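**Ticket 673: Wernuveck console lid, latch does not hold after install**

Status: open, waiting on customer
Product: Wernuveck armrest lid with base, beige
Seller channel: Bistlow Parts
Opened: Monday, 9:40 a.m.

**Reported**

Lid closes flush but pops up over bumps. Hinge side is tight. Customer moved over the original screws and did not use the supplied ones.

**Checks**

- Part number on underside ends in 139. Correct for this console.
- Old latch tab removed from the bin: yes.
- Striker gap measured by customer with a feeler gauge: too wide on the passenger side.
- Original screws are longer than supplied and bottom out in the base. Base sits high at the rear.

**Action 1**

Refit with supplied screws, hand tight, then a quarter turn. Result: gap reduced, lid still releases on hard braking.

**Action 2**

Sent replacement latch spring, Shimada type. The first 200 lids of the September batch shipped with the softer spring. Result: holds empty, releases when the charging cable is routed under the front lip. 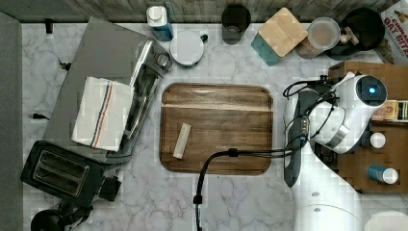

Cable routing is now the likely cause. The lip has no relief notch, so anything passing under it loads the latch from below. Test with the bin empty and all leads out. A lead with an inline connector, like the black one lying across the cutting board, should never cross the lip at the connector. Use the rear pass-through.

**Next**

Customer to drive one week with the lead at the rear. If the lid still releases, replace the base with the Ellska revision and close under warranty.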